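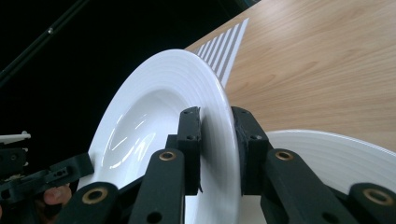 Setting and Clearing a Table: What We Learned from Deep Plates

Our project started with an argument over dinner. Duygu Dursun thinks a deep plate belongs on the table before anybody sits down, and I think it should come out of the kitchen already full. We're both in the second year of hospitality, so of course it became our term project.

What we used

The plate we kept coming back to is white porcelain, with a deep well in the middle and a wide rim. Thin rings run all the way around the rim, one inside the other. I love how it looks! The well is shiny and picks up every light in the room, so a smear has nowhere to hide – or so I thought until Duygu started checking my polishing.

We had a budget of 40 dollars for cloths and soap and spent 25 of it. The plates came on loan from Karakaya, the restaurant where I worked in July.

The table
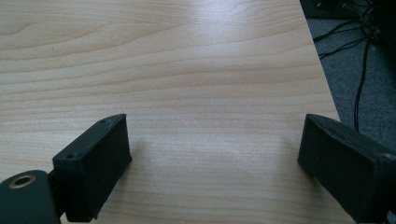 By Aba Asamoah, with Duygu Dursun
Monday, December 22, 2025

I was ready to cover the table with a cloth, but Duygu talked me out of it. The top is a pale wood color with long wavy bands of grain, darker in some places and much plainer in others, and a white plate looks great against it. The one thing I'd watch is glare. Light makes a soft whitish patch on the surface, and you can miss crumbs there if you only check from one side (I did, twice).

How it went

We wrote down every setting and every clearing, 300 in all, which took most of the term and a lot of coffee. A wide rim is nice to carry by, and your thumb stays out of the food. The rings are another story. Sauce gets down between them and dries, and a quick wipe just pushes it along. We ended up going around the rim with a soft brush, then rinsing, then drying with a cloth that doesn't shed.

Stacking was slower than I expected too. I kept trying to grab too many at once, and Duygu kept taking half of them back off me.

We still don't agree about when the plate should come out. Duygu wants to try it again next term at Irdale, with soup this time, and I've already said yes.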